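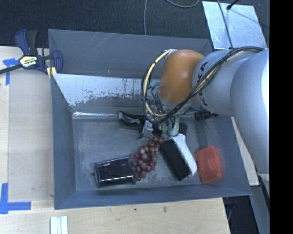

1/ Spent the weekend before my assessment centre doing timed aptitude tests at the kitchen table. Notes follow, for anyone with one coming up.

2/ The job was at Nirkard, in scheduling. The invitation said to expect "a short numerical exercise and a friendly chat". The numerical exercise was neither short nor, to my eye, all that numerical. Most of it was reading tables with very long footnotes.

3/ Read the footnotes. I lost the first practice paper entirely because the sales figures were in thousands and I'd cheerfully put 3 where they wanted 3000.

4/ The practice book I used was Bartoš, second-hand, previous owner's answers pencilled in. Previous owner was very confident and bad at percentages. I agreed with them more often than I'd like.

5/ Verbal reasoning: "cannot say" is a proper answer. I spent two papers treating it as an admission of weakness. If the passage says the ferry is late in February, you don't get to say what it does in the summer, however many ferries you've been on.

6/ The shapes ones. Squares turning, dots hopping round corners. Vratislav Rusnák, who sat the same thing last year, told me to follow one dot and ignore everything else. Worked on perhaps half of them. On the rest I picked the shape I liked.

7/ Personality questionnaire next, run on something called Kistent. It asks whether you prefer leading a team or finishing a task, then asks again 4 pages later in a slightly hurt tone. Just answer it straight. I tried being strategic and came out as "reserved but forceful", like a door.

8/ Do at least one paper with a clock running. I did mine on the sofa with tea and thought I was brilliant. With the clock on I forgot how to divide 1000 by eight.

9/ Group exercise: we were stranded in a desert and had to rank our belongings. A man called dibs on the mirror – I don't think that's how it's scored.

10/ Got the feedback report this morning. Numerical fine, verbal good, shapes "an area to explore". Second interview is at the Balus office, and they've asked me to bring a pencil.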